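11월 4일
글 Aled Penry

지난 소식지에서 출력만 잔뜩 해 놓고 조립은 미뤘다고 했던 초록색 로봇팔, 드디어 책상에 붙였습니다! 이름은 Zitusora로 정했어요(투표는 없었고 제가 그냥 불렀습니다). 7월부터 뽑은 부품 가운데 3개는 구멍 간격이 안 맞아서 다시 뽑았고, 필라멘트 값으로 3000원쯤은 우습게 넘겼네요.

요즘 시키는 과제는 빨간 큐브와 금속 컵, 딱 두 가지만 가지고 합니다. 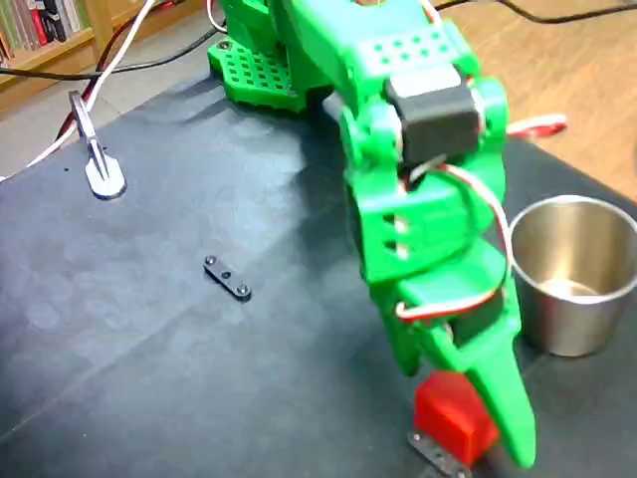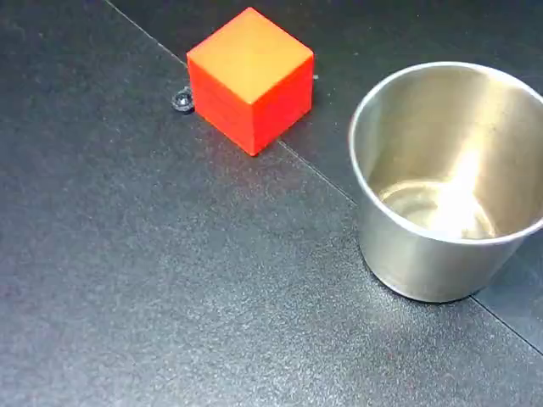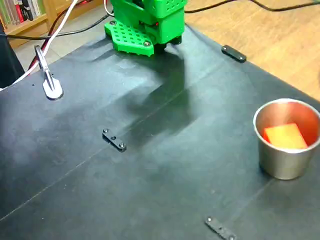

제일 애먹은 건 손목 쪽 서보였어요. 속도를 80으로 두면 팔이 내려가다 덜덜 떨어서, 저녁 내내 값을 바꿔 가며 돌려 봤거든요. 결국 손목만 따로 느리게 잡고 나머지는 그대로 뒀습니다. 선 정리는… 다음 달의 제가 하겠죠. 아, 집게손가락 끝에 고무를 붙일지도 고민 중인데, 써 보신 분 계시면 재질 좀 알려 주세요. 두꺼운 건 싫고 얇으면서 잘 안 벗겨지는 걸 찾고 있어요.

설정 파일은 공방 공유 폴더의 Atuvico 안에 올려 뒀습니다. 파일 이름 끝이 273인 게 최신이니까 그걸로 받으세요. 출력 파일도 같은 데 있고, 베이스 판은 눕혀서 뽑는 게 훨씬 깔끔하게 나옵니다.

최근 글
Rissanen 프린터 노즐 바꾼 이야기
공방 공구함 새로 짜기
Sorkari 서보 보드, 첫 연결까지
납땜 초보 모임 후기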